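Fliltmont Issues Service Notice on Hand-Held Gripper Jaw Return Fault

COWIE, 19/02/2024 – Fliltmont has issued a service notice for the Prastov hand-held gripper after a fault was confirmed in the jaw return linkage. Under certain conditions the jaws do not open fully when the trigger is released, and a light object can stay held between the pads after the operator has commanded a release.

The fault was first reported by a home recording site using the tool to pick up household items and clear packaging. The operator released the trigger, the position log showed the jaws open, and the item did not drop. The operator then reached for the item by hand. The trigger was still under spring load and the jaws closed on a fingertip. The injury was minor and needed no medical treatment.

Inspection at Fliltmont's Dernilov workshop traced the fault to a return spring fitted below its specified preload. Of 1571 units shipped since June, 28 were recalled for bench testing, and 4 showed incomplete return. All 4 came from the same assembly batch. The position log reads the trigger and takes no reading from the jaws, so a partial return is recorded as a full one. Sessions recorded on an affected unit may therefore contain release events that are wrong by several frames.

"The spring is a simple part to replace. The log is the larger job," said Bautista Domínguez, head of product safety at Fliltmont. "We are adding a sensor on the jaw side, and until that is in place we ask sites to check the return at the start of each session."

The fault is more likely to show with soft or crinkled packaging, which can catch on the ribs of the contact pads. Rigid containers released normally in bench tests, even on units with a weak spring.

Operators are asked to take the following steps:

Close and release the jaws 30 times with no load before each session. Withdraw the unit if the jaws stop short of the open position on any cycle.

Keep fingers clear of the linkage and the space between the arms while the trigger is under load.

Do not pull a held item free by hand. Lock the trigger first.

Mark any recording in which an item was released late.

Replacement springs will be sent to all registered sites at no charge. Fitting requires removal of one arm cover and does not affect calibration. Units from the affected batch should be returned to Dernilov complete with pads. 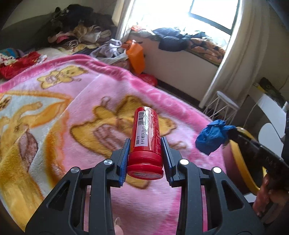
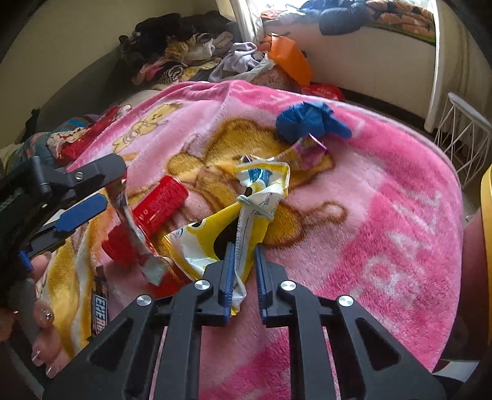
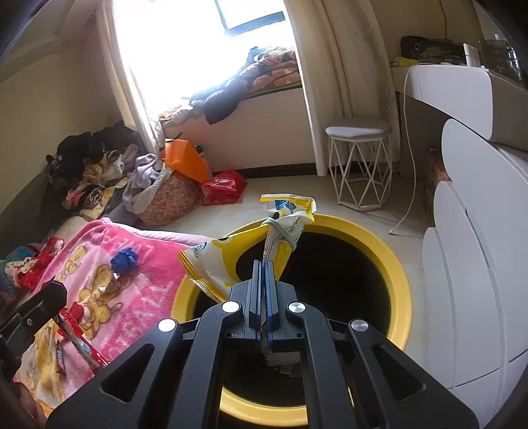
Hand-held grippers with blue contact pads in use on household packaging.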